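Werkstatt-Tipps: Greifarm am Küchentisch, die Softwareseite

Stand August, wird ergänzt wenn Zeit ist. Alles für kleine Tischarme mit Parallelgreifer, Steuerung bei uns über Mateos, Bilderkennung über Ellness. Geht mit anderem Kram sinngemäß genauso.

Vor dem Einschalten
Konfiguration sichern. Immer. Einmal die ganze Datei kopieren, Datum in den Namen, fertig. Wer nur die Zeile auskommentiert, die er gerade ändert, sucht abends drei verschiedene Stände zusammen.

Nullpunkt prüfen, auch wenn gestern alles gestimmt hat. Arm auf Ruheposition, Gelenkwerte ablesen, mit dem Zettel vergleichen. Weicht eins um mehr als 2 Grad ab: neu referenzieren, nicht im Code wegrechnen. Der Offset im Code bleibt sonst ewig drin und keiner weiß mehr warum.

Kamera und Arm zusammenbringen
Kalibriermuster auf etwas Steifes kleben, Karton wellt sich. Mindestens 10 Posen, dabei kippen und drehen, nicht bloß verschieben. Muster auch mal in die Tischecken legen. Fehlerwert notieren und die Kamera danach nicht mehr anfassen. Wirklich nicht. Auch nicht zum Abstauben.

Belichtung fest einstellen, Weißabgleich auch. Automatik ist bequem, aber sobald ein Ärmel durchs Bild geht, kippen die Farben und die Segmentierung gleich mit. Bei weißem Tisch lieber einen Tick dunkler, sonst fressen helle Kanten aus.

Latenz: Zeitstempel bei der Aufnahme setzen, nicht beim Empfang. Hat uns einen ganzen Nachmittag gekostet. Der Greifer kam immer eine Handbreit zu spät und wir haben an den Reglern rumgeschraubt – völlig falsche Baustelle.

Greifplanung
Tischplatte als Kollisionskörper eintragen, mit etwas Luft drüber. Kabel ebenfalls, wenigstens als dicken Schlauch. Steht in keiner Anleitung vom Hersteller, zumindest nicht in unserer.

Anfahrt in 2 Stufen: schnell bis über das Objekt, dann langsam senkrecht runter. Tempo für das letzte Stück als eigenen Parameter anlegen, den braucht man dauernd.

Griffkraft pro Objektklasse, nicht global. Weiches gibt nach und täuscht einen fertigen Griff vor, also Fingerabstand UND Motorstrom abfragen. Dosen: quer am Zylinder greifen, Lasche oben in Ruhe lassen. Flache Teller am Rand, mit schräger Anfahrt. Pfännchen am Stiel nur wenn der Planer den Schwerpunkt kennt, sonst dreht es sich weg.

Glänzende Sachen machen der Tiefenkamera Ärger. Löcher im Tiefenbild nicht blind auffüllen, lieber zweite Aufnahme aus anderem Winkel und dann zusammenrechnen.

Testaufbau
Gemischt auflegen: rund, flach, länglich, glänzend, bunt. Erst mit Abstand, dann dürfen sich Teile auch mal überdecken. Wer nur Würfel testet bekommt einen Planer für Würfel. Spielzeugessen ist prima dafür, billig und unempfindlich. Anordnung nach jedem Durchlauf ändern und die Aufnahme mit dem Log zusammen ablegen, sonst ist ein Fehlgriff später nicht mehr nachvollziebar.
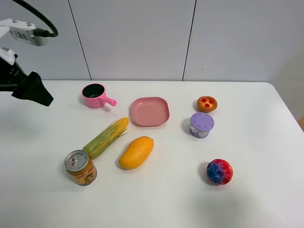
Warum erkennt die Software zwei Gegenstände als einen, wenn sie sich überlappen?
Meistens ist der Schwellwert beim Zusammenfassen der Masken zu großzügig. Schrittweise runtersetzen und zusätzlich die Tiefenkante als Trennlinie einschalten. Hilft das nicht, fehlen im Training Bilder mit Überdeckung. Bei uns waren es am Ende etwa 520 zusätzliche Aufnahmen, danach lief es brauchbar.

Logs und Updates
Ein Ordner pro Durchlauf. Rein kommen Kamerabild, Gelenkwerte, geplante Bahn, Softwareversion. Die Version vergisst man am ehesten, also automatisch mitschreiben lassen.

Nie Steuerung und Bilderkennung am gleichen Tag aktualisieren. Erst das eine, Testlauf, dann das andere. Und bei geänderten Bahnen zuerst in der Simulation, dann am Arm mit reduziertem Tempo, Hand am Not-Aus.

Die Vorlage für den Log-Ordner liegt bei den Downloads unter Zullville, das alte Skript mit dem Tippfehler im Pfad bitte nicht mehr benuzten.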